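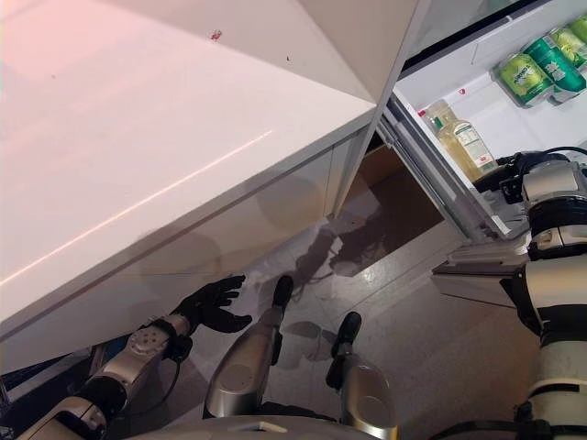 Green cans on the upper shelf, lying down like the rest of us would like to.

Shared Kitchen FAQ - Mikville House
Maintained by Urmila Jaiswal. Last updated 6/19/22

Whose drinks are on the upper shelf?
Whoever bought them. If you have to ask, they aren't yours.

Can I stack my cans upright?
You can if they fit. Most people give up and lay them in a row.

I have a bottle with no name on it. Is that a problem?
Only for you. Unlabeled food goes on the first of the month. The marker is in the drawer, and in February it was even returned there.

May I leave things on the white countertop?
While you're cooking, yes. Overnight, no. It shows every spot, and I notice spots.

How long can the fridge door stay open?
Long enough to find your lunch. After 90 seconds you're just browsing.

What about the floor?
Wipe up what you spill. Glossy tile and yogurt are a bad pair - ask the Joshi party in room 35.

Can I get a second shelf?
No. The limit is 2 people per shelf, and you've met the other one.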